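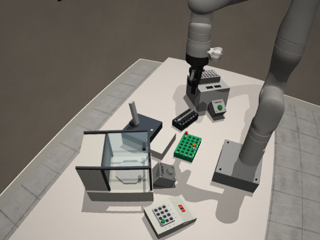

Join our kitchen table history project

Did your family keep a notebook of recipes, a tin of cuttings or a scrap of paper with a cake on one side and a shopping list on the other? We'd love to meet you!

Ledadari is a small local history group, and this spring we're looking for 50 people to help us record how families in Tondel cooked, ate and shared food at home. You don't need to be a good cook (two of us can barely boil an egg) and you don't need to have lived here long. If you moved to the town last year and brought your gran's soup with you, that soup belongs in the collection too.

What you'd be doing

You'd come along to a relaxed chat with Dilek Gökçe or Rūta Vanags, bring a recipe or a food memory, and talk about it for as long as you like. Most chats last an hour or so. We record the sound only, and you'll get a copy to keep. If you bring papers, we'll scan them while you have a cup of tea and hand them straight back.

In May everyone is invited to a shared lunch at Kinnunen Hall, where we'll cook as many of the dishes as we can manage — last time the dumplings went in minutes, so come early.

Who can take part

Anyone aged 16 or over who lives, works or studies in Tondel. Chats can be in English, Finnish, Turkish or Latvian, and you're welcome to bring a friend or relative. The hall has step-free access and we can visit you at home if that's easier. We pay bus fares, and there's a small thank-you voucher for each person who takes part.

How to sign up

Leave your name and phone number at the hall desk or ring us on extension 396 through the hall switchboard. Ask for Venla Vuorinen, and do tell her what you'd like to talk about — she loves a good pickle story.

Posted Jan 5, 2022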